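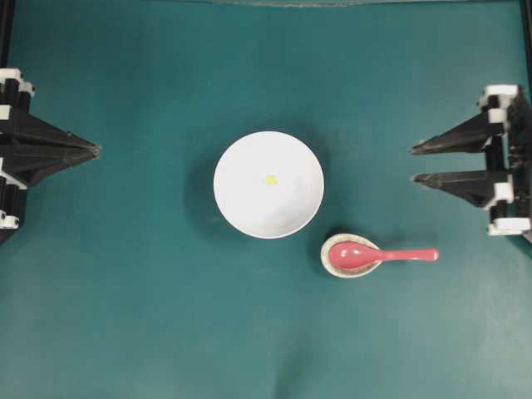 White bowl and small speckled dish on the teal surface

Dremine N7 mini PC - firmware worth trusting?

tengate_549
Has anyone had one of these on the bench? Price is good for the spec, but the seller (Nusari) lists no BIOS downloads and the board has no maker's name on it. I want it as a router at home. Posted October 11, 2025.

wfuchs
I bought one in April. Dumped the flash with a clip programmer before first boot and compared it with a second unit. The two images differed only in the serial number and MAC address area. Nothing odd in the DNS logs after 182 days.

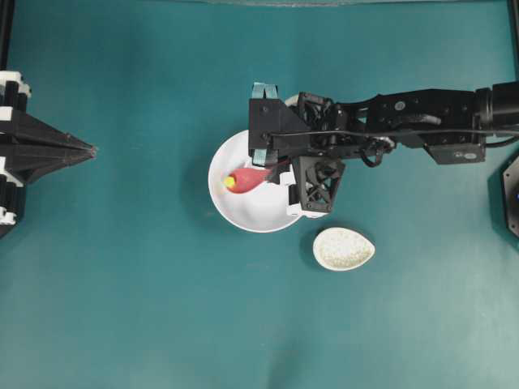
The preinstalled Windows is another matter. Mine came with a volume licence key, so I wiped the drive and put OPNsense on it. Idle draw is about 7 watts with both ports up.

ortner_m
Two matching dumps prove that two units got the same image. If the factory image is bad, both are bad. I wouldn't put it at the edge of a network.

wfuchs
Fair point, but the same applies to any board with closed firmware. Management engine is set to disabled on mine, for what that's worth.

ortner_m
A larger maker publishes updates, though. Has Nusari sent you a microcode update since April?

wfuchs
No. I load microcode from the OS at boot.

stoeckli
That covers the CPU but leaves the UEFI bugs where they are. I'd use it as a file server behind something that gets patches.

tengate_549
Thanks. I'll order one and keep it inside the LAN. wfuchs, which clip did you use - was the chip 1.8 V or 3.3 V?

wfuchs
1.8 V, so you need the adapter board. Check the marking on yours first.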